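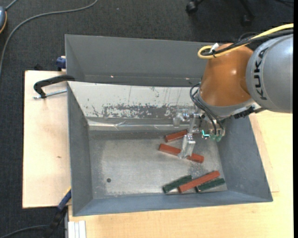 Filed under: List archive > Home and repairs > Water

To: Ongate Residents list
From: Ye-rin Yang
Date: 12/1/21
Subject: Re: Group order for the Lollix, last chance for names

Jae-hoon Kang wrote:

> Hello all,
>
> A reminder that I'm putting in the group order for the Lollix water
> conditioner at the end of the month. For those who missed the first
> message, it's a small box that goes on the wall next to your rising main,
> with two coils that wrap round the pipe. It sends a signal into the water
> and the limescale stops sticking to things. No salt, no plumbing, no
> cutting into pipes. You plug it in and leave it.
>
> Oritz are selling them at 400 pounds each but will come down if enough of
> us go in together. We've had ours since the autumn and the difference is
> remarkable. The kettle is cleaner, the shower head hasn't blocked once,
> and my wife says her hair feels softer. Oritz tell me they've fitted 976
> of these in hard water areas and hardly any have come back.
>
> The other choice is a proper salt softener. I had a quote for the Ryu,
> fitted, and it came to 1,740 pounds before you've bought a single bag of
> salt. So I think this is a bit of a no-brainer.
>
> Let me know by reply if you want one. I'll need the money up front.
>
> Jae-hoon

Jae-hoon, thank you for taking the trouble over this. I know what it is to chase a street full of people for replies, and I don't want what follows to read as a complaint about you. But I've had three neighbours ask me off-list whether they should put their names down, and I'd sooner say it once where everyone can see it, you included, so that you can tell me where I've gone wrong.

I'm not putting my name down. I don't think the case has been made, and 400 pounds is a lot of money for a kettle.

Start with what the thing is meant to do. A salt softener takes the calcium out of the water and swaps it for sodium. You can check that it's working with a paper strip or a few drops from a test bottle: hard water going in, soft water coming out. The Lollix doesn't claim to take anything out. The leaflet Oritz put through my door is quite open about this, on the back, in the small type. The water is as hard afterwards as it was before. What's supposed to change is how the scale behaves, so that it stays floating about and gets rinsed away and doesn't settle on your heating element.

That may be so. I'm not a chemist and I'm not going to tell you it can't happen. But you lose the one easy test. If I fit a softener and it fails, the strip tells me within a minute. If I fit a Lollix and it fails, the strip says exactly what it would have said if it were working perfectly. All I've got to go on is whether the kettle looks better, and I don't trust myself to judge that fairly after paying for it.

Which brings me to the kettle. Jae-hoon, I don't doubt yours is cleaner. When did you last descale it before the box went in? I ask because when I get a new gadget I clean everything round it first, and then I look after things for a few weeks. I bought a jug filter once and was thrilled with it for two months, and then found the descaler packet in the bin and remembered I'd done the kettle the same afternoon. If yours was descaled at about the time of fitting, then a clean kettle a couple of months later is partly what you'd expect anyway. It depends how much you boil, too. Were the grandchildren with you as much this autumn as they were the autumn before?

The hair I find harder still. Soft water does feel different, most people agree on that, and the reason given is that soap lathers and rinses differently when there's less calcium about. But the leaflet says the calcium is all still there. So either the hair has nothing to do with the box, or the leaflet is wrong about how the box works. I'd like Oritz to say which.

Now the 976. I rang Oritz in the first week of January and asked about it, and the young man on the phone was perfectly pleasant. I asked how many people had sent theirs back. He said hardly any, the same as he'd told you. I asked how long people had to send them back, and he said 30 days. I asked if anybody had gone round after a year to look inside a hot water tank or an immersion heater. He said he'd find out and ring me, and I've not heard from him. It may be that he's busy. But think about what the number tells you. Limescale takes months to build up to where you'd notice. If the window for returns shuts before the scale has had time to form, then hardly anybody will return one, and that's true whether the box works or not. All 976 could be doing nothing whatever and the returns would look much the same.

I also asked for the test report mentioned in the leaflet ("proven in independent trials"). They did send that, to be fair to them. It's 2 pages. One is a photograph of a heating element with scale on it beside a heating element without. The other says that water was passed through a rig with a Lollix attached and that scale was "visibly reduced". It doesn't say reduced compared with what, how hard the water was, how hot, how long it ran, or who did the looking. There's no name on it. I'd have liked two identical rigs on the same supply, one box plugged in and one not, and somebody weighing the scale who didn't know which was which. That isn't a lot to ask of a firm charging these prices, and if they've done it I'd have thought it would be on the front of the leaflet.

I have looked at what other people have written about this kind of device in general, and it's a muddle. Some trials find something, some find nothing, and the ones that find something seem to need the water moving at a certain speed or at a certain temperature. None of the ones I read was about the Lollix. If there's a plumber or a chemist on this list who knows more I'd be glad to be put right.

On price. Putting the Lollix next to the Ryu makes it look cheap, and I suspect that's how Oritz like to present it. But they aren't the same sort of thing. One of them softens water and the other says it doesn't. I don't want a Ryu either, as it happens — I haven't the cupboard space, and I don't fancy lugging bags of salt up the back steps — but I'd at least know what my 1,740 pounds had bought. The fair comparison for the Lollix is with what most of us do already, which is a sachet of citric acid in the kettle every few weeks and an old toothbrush on the shower head. That costs me next to nothing and I can see it work while I stand there.

If it's the boiler or the hot water cylinder people are worried about, that's a better worry than the kettle, and it's the one place where I'd spend money. Ask whoever services your boiler what they find when they open it up. Mine told me the heating side is a sealed loop with the same water going round and round, so it hardly scales at all, and that it's only the hot tap side that matters. He turned my hot water temperature down a bit, as scale forms faster the hotter you run it. No charge beyond the service. I'm told you shouldn't go too low if you've a stored tank, on account of germs, so do ask before you fiddle with it.

I'd like to suggest something to Jae-hoon before anybody hands over money. You've got a box already. Would you be willing to switch it off for eight weeks and then on for eight weeks, descaling the kettle on the first day of each stretch and doing nothing to it in between? It would need your wife to do the switching and keep it to herself, and you to look at the kettle and say which stretch you think is which. Better still would be a cheap second kettle of the same make in a house with no box. I'll offer mine. It's one house and one kettle and it wouldn't prove a great deal, but it would be more than we've got from Oritz.

If they really will bring the price down for a group, they'll do it in the spring as well. I've never yet known a discount for a large order vanish for good, whatever the salesman says about the end of the month. And please, could the money not go through anyone's own bank account? If people do want to order, let each household pay Oritz direct and by card, so that if something goes wrong each of us has somewhere to turn. I'd say that whoever was collecting.

For those who've already said yes to Jae-hoon, you're allowed to change your mind, and you're allowed not to. Two of you have told me it's worth a punt at that price and you can afford to be wrong, and I can't argue with that. I only wouldn't want anybody stretching for it in January on the strength of the leaflet.

I have the 2 pages from Oritz if anyone would like to read them. They're on paper, so knock and I'll pass them out to you. Jae-hoon, let me know about the kettles. I've got enough citric acid for both houses.

Ye-rin

Contact the list owner | Messages remain the copyright of their authors | Back to top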